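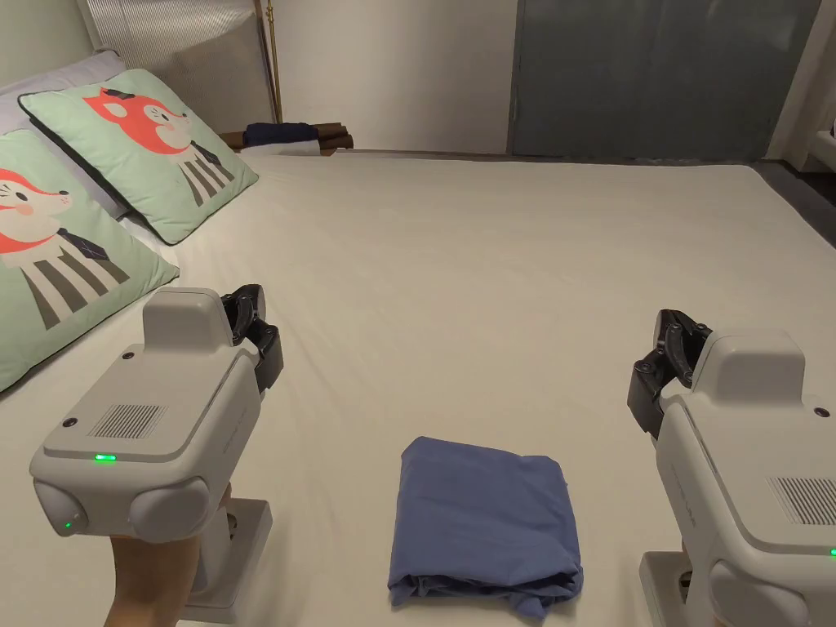 ### 4.2 What counts as a made bed?

I'll admit I thought beds would be the easy part of this study. Then Trevor Mellor and I sat down with our 646 bedroom records and couldn't agree on half of them. He calls a bed made once the sheet is smooth and the pillows are up at the headboard. I kept getting stuck on the little stuff, like a folded cloth left on top (is that clutter, or is it part of the bed?).

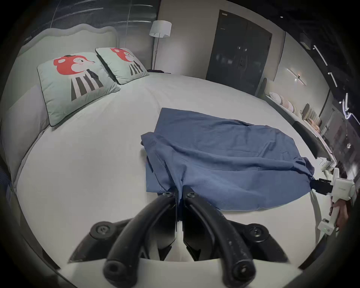
**Figure 7.** Cartoon cushions leaning against a scalloped headboard, Girkeda room.

So we asked 40 people to sort the beds for us. Cushions mattered way more than I'd guessed! Two of them propped upright got a bed called "done" even with creases showing in the sheet.
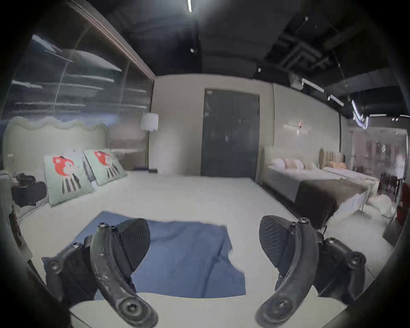
Loose cloth pulled the other way. Derek Gosling had predicted this back in October, and I owe him lunch. People read a crumpled piece as a job still waiting, and a neatly folded one split them pretty evenly.

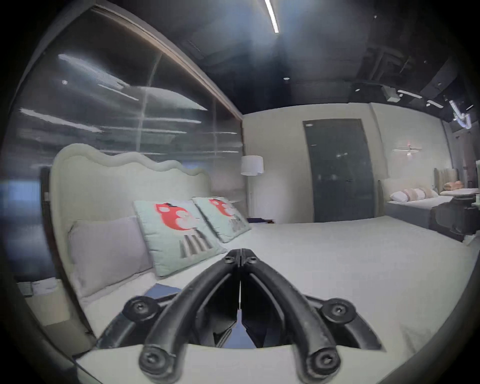
We kept both labels in the end and let the raters' majority settle each tie, as we'd done for the Ellwood rooms.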